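Cleaning a Toilet Brush and Its Holder

Updated 10/26/23

Most advice on this job tells you to buy something. I've tried the tablets that drop into the holder (Vestamia makes one) and I can't say they did much beyond smelling of lemon. Hot water, bleach and some patience still do better.

What you need

Rubber gloves, a bucket, dish soap, an old toothbrush and plain household bleach. Open a window. Never mix bleach with vinegar or any other cleaner, whatever a video told you.

Step 1. Look at what you have

A plain cup holder is easy. The ones with extra shaping take longer – slots, flared fronts and narrow gaps all collect grime, and I doubt the slots dry anything out as well as the packaging claims. Check the bristles too. If they're gray and fraying, cleaning may not be worth the bother.

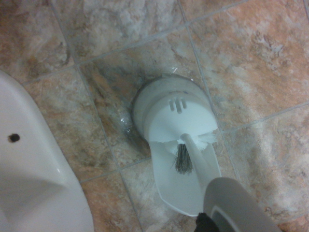 Step 2. Soak the brush

Put 240 ml of bleach in half a bucket of cold water. Stand the brush in it, bristles down, for an hour, then rinse it in a flush.

Step 3. Wash the holder

Empty it into the toilet, not the sink. Fill with hot soapy water, scrub the slots with the toothbrush, rinse, and wipe the floor tiles underneath.

Step 4. Let it drip

Trap the handle under the toilet seat with the bristles over the bowl. Ten minutes is the usual advice. I'd give it an hour.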